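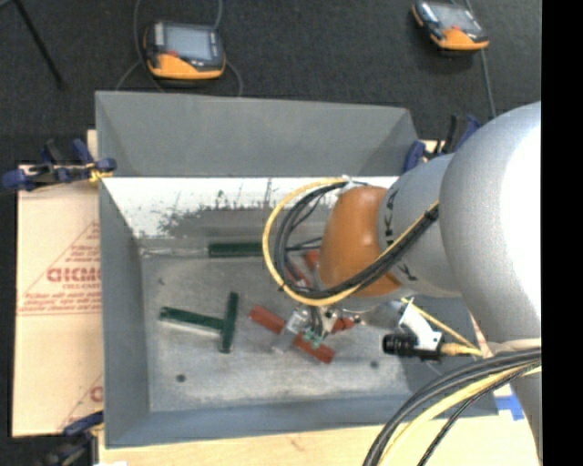
Rotich Toy Library Reaches the Bottom of the Big Bin

2/24/24

The last of the donated building blocks are coming out of the big gray bin at Rotich, and the whole place is buzzing about it. The metal bin has been the first stop for every block handed in since June, and at one point the heap came up level with the sides. Now there is scratched gray floor to look at again!

Red blocks have been the stars of this final stretch. They go into the set the library is putting together for the play corner at Tandance, the new family center across the street, where the plan is a low wall that small children can build up, knock down and build up again all afternoon. Esther Mussa, who runs the toy library, has wanted a set like that for years.

"You can buy a bag of blocks anywhere," she said. "But these have been through so many houses already. Some have tooth marks. I love that."

The drive brought in 1000 blocks in all. Of those, 600 are going to Tandance and 400 stay at Rotich, sorted by color into drawers that families can borrow the same way they would borrow a puzzle or a board game. A drawer can go home for 2 weeks, and you can renew it once if no other family is waiting.

Every block gets the same treatment after it leaves the bin: a wash in warm soapy water, a good rub with a towel, and a night on the drying racks by the back window. Anything with a split or a sharp corner is set aside for the craft table - last month a batch of those ended up as stamps, and the prints are still hanging in the hallway (go look at the purple one by the coat hooks, it's terrific).

Njoroge Rweyemamu has been in charge of the sorting and says the job was a lot more fun than he expected. He found himself building towers on his lunch break. He also has strong feelings about the bin itself, which came from Flirkik when the machine shop there moved to a smaller building. It has taken years of parts being dropped into it and has the marks to prove it.

"It's loud, it's heavy, and I wouldn't trade it for a nice plastic one," he said. "When a block hits the floor of that thing, you hear it in the next room."

Once the blocks are done, the bin will get a wipe-down and go right back to work. Skernero, the hardware store on the corner, has offered to collect wooden train track for the next drive, and a box is already sitting beside the register there. Straight pieces, curves, bridges and switches are all welcome, in any condition. Engines and cars too, if you can bear to part with them.

The Tandance play corner opens in June. Families who would like to borrow a block drawer before then can put their names on the list at the Rotich front desk. Blue and yellow are ready now, and green will follow as soon as it's dry.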